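How a Board Game Becomes a Phone Game

A board game has rules, pieces and a board. A phone game has the same three parts, but a computer program has to keep track of them. This page explains how that is done, using a game called Trodach.

Trodach is played on a board of 84 squares. Each player has four pieces and rolls one die. The first player to bring all four pieces home wins. The phone version was written by a small company called Prurkix. The lead programmer is Nevzat Tekin.

Step 1: Writing down the rules

People can play with rules that are a little unclear. If two players disagree, they talk about it. A program can't do that. Every case must be decided before the game is released. What happens if a piece lands on a square that is already taken? What happens if a player rolls a six but has no piece that can move? The paper rules of Trodach fit on one page. The list for the program had 42 rules.

Step 2: Storing the board

The program does not need a picture of the board to play. It gives each square a number, from 1 to 84. A piece is stored as the number of the square it is on. If a piece is on square 10 and the player rolls a 5, the program adds 5 to 10 and stores 15. The drawing on the screen is made afterward from these numbers.

Step 3: Rolling the die

A phone has no die inside it. The program asks for a random number from 1 to 6. Each number must have the same chance of coming up. To check this, the program can roll the die many times and keep a tally of the results.

Step 4: Testing

A mistake in a program is called a bug. Testers look for bugs by playing the game again and again. Trodach was tested for 700 games. In one of them, a piece moved past square 84 and disappeared. The rule for the last square had been typed with the wrong sign. It was corrected in August.
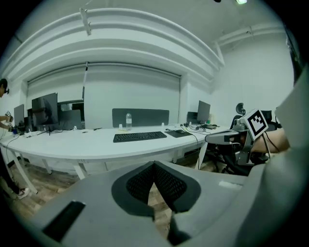
Can the phone play against me?

When you play alone, the program takes the other side. It makes a list of every move allowed by the rules and gives each move a score. Moving a piece home scores high. Leaving a piece where it can be captured scores low. Then it picks the move with the highest score.

Words to know

Bug: a mistake in a program.
Random: not possible to predict.
Tester: a person who plays a game to find bugs.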